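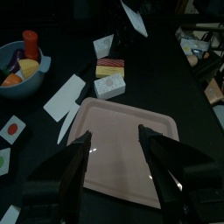

2 min read

2023-01-25

ok quick one before pickup. I said in July I would write about the lunch thing and then did not write about the lunch thing. So. Lunch thing.

Short version for anyone who's new – my youngest would eat plain pasta, apple slices (peeled) and the crust off other people's toast. That was the list. We'd tried the sticker chart. We'd tried the "just one bite" rule, which made everybody cry, me included. By last summer I was dreading 11:30 every single morning.

What changed was mostly me giving up. I stopped plating her food. Everything goes in the middle now, she gets a empty plate and a spoon, and I talk about literally anything else. The dog. Socks. Whether worms sleep. First week she took nothing but bread. Second week, bread and cucumber. I did not say one word about the cucumber and it nearly killed me.

Took 7 weeks before she touched corn. Seven!! And now she asks for it at breakfast.

Play food helped more than I'd have guessed. She "cooks" while I cook, and she'll put a pretend tomato in the pot way before she'd go near a real one. Serves it to me, I eat it, I complain it needs salt. Big laughs. Then sometimes the real one gets licked. I'll take licked.

Stuff I've been asked about:

Plates – the Plakemum ones from the Tierney thrift store. They stack, they bounce, fine. Don't pay full price.

The book – I got halfway through and returned it to the Mollow library late. Take from that what you will.

Snacks – one in the morning, one after nap, kitchen's closed in between. This was the hard part. She yelled at the fridge for days.

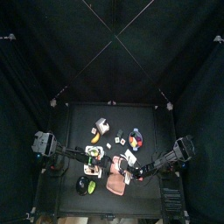
Black table, lots going on.

Money, because somebody always wants to know. I kept receipts for January and we're at $536 for groceries so far, which is high for us, and a lot of that is berries. The berries are a problem. I'm not fixing the berries right now.

Also thank you for the comments on the Kindness jar post, 2,000 of you read it, wild. I'm still going through the messages. If you wrote to me about your kid and yogurt I promise I saw it, I just haven't had two hands free.

Next time – the freezer soup, which she will eat if it's in a mug and absolutely not if it's in a bowl. Same soup. Recipe's on the back of an envelope somewhere and I need to find teh envelope.

Ok, pickup. Already late.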